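Nerkari to Extend Rural Broadband Service by Satellite Relay

Nerkari announced in June that it will begin offering fixed satellite internet service to households in the upper Flultgate valley, where the company's existing copper lines have not been upgraded and where no fiber construction is planned. The service will be delivered under a capacity agreement with the satellite operator Grilludeo, which will supply bandwidth from its medium-orbit fleet.

Under the terms of the agreement, Nerkari will install and maintain 19 ground relay stations in the valley. Each station will receive the satellite signal and distribute it by fixed wireless link to homes and businesses within its coverage area. Customers will not be required to install a satellite dish. A small outdoor receiver, mounted on a wall or roofline, will be provided at no charge for the length of the service contract.

The company expects to reach nearly 700 addresses when all stations are in operation. Priority will be given to locations that currently report download speeds too low for video calls, including two medical offices and the district school.

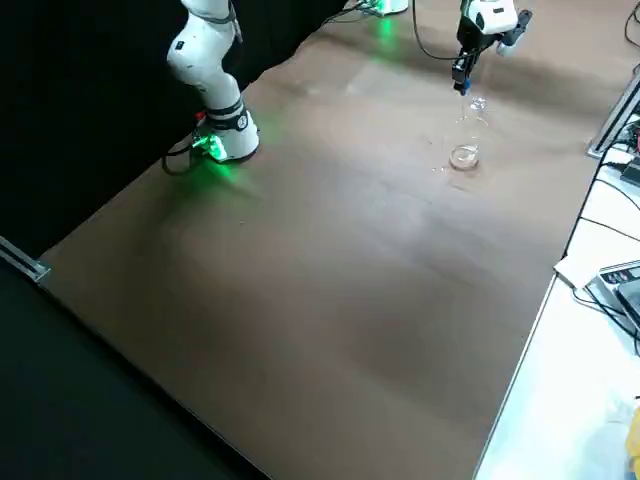
Installation of the first group of stations is scheduled to begin once local permits have been issued. Nerkari has filed applications for all of the sites and states that most will make use of existing utility poles and water towers. Four sites will require new masts. Owners of neighboring property will receive written notice from the permit office and may submit comments during the review period.

Standard service will provide download speeds of up to 116 megabits per second. Monthly rates have not been published. The company has indicated that a basic plan at 40 megabits per second will also be available and that neither plan will carry a data limit in the first contract year. After that time, Nerkari reserves the right to reduce speeds during periods of heavy use, subject to notice.

Voice service over the existing copper lines will continue without change. Subscribers who keep a landline for medical alert devices or alarm systems are advised not to cancel it until the equipment supplier has confirmed that the device will operate over the new connection. Relay stations will be equipped with battery backup, but the receiver in the home depends on household power.

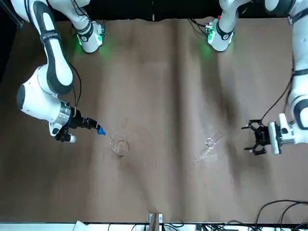
Tamara Rusu wrote to this newsletter to ask that the company publish its coverage map before contracts are offered. Several homes on the north side of the ridge, she noted, were included in an earlier wireless plan and were later found to have no line of sight to the mast. "We were told to wait for a second phase, and the second phase was canceled," she wrote. She also asked whether residents outside the coverage area would be offered a direct satellite connection at the same rate.

Nerkari has replied that a preliminary map will be released before registration opens and that each address will be tested on site before a contract is signed. Bendik Dalen, responding for the company, stated that direct connections are under discussion with Grilludeo but are not part of the present agreement. Residents with an address that fails the site test will be placed on a list and contacted if those terms change.

Registration will be accepted online and at the Marinescu building, ground floor, until 5 p.m. on business days. Applicants should bring a recent utility bill showing the service address. Tenants may register in their own name but will need the written consent of the property owner before a receiver is mounted.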